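3.2 Set-up and care of the drawer cell

The cell at Stikotness has one arm, one light table and a small wooden drawer unit. We kept the same layout from July until the end of the study. Before each block of 20 trials the operator closed the drawer, moved the arm to its start pose and looked at the cable. The cable must have enough slack for the full pull, but it must not lie across the drawer. The grip point is at the middle of the handle (Figure 2), as we found that a grip near one leg of the handle makes the drawer turn a little and stick in its housing.

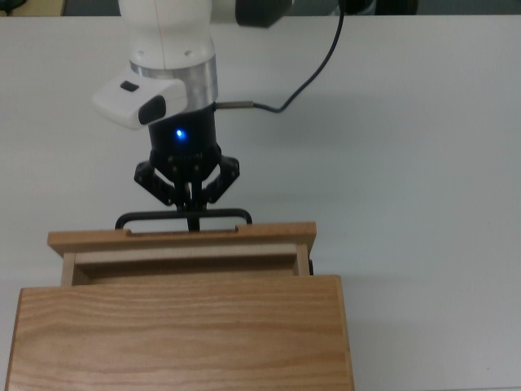
Figure 2. The gripper holding the drawer handle at its centre, with the drawer partly open. The sensor housing is fixed at the wrist.

The finger pads were cleaned with a dry cloth after every block and changed after 400 pulls. In the first weeks we waited until 600 pulls, and by then the Palteo log showed many small slips which the operator had not noticed. The screws of the finger links were checked at the same time as the pads. The sensor was calibrated again each time the wrist had been opened, following the procedure of the Skallow cell. This work took 20 minutes and needed no special tools. We did not oil the drawer, so that its friction would change only by normal use.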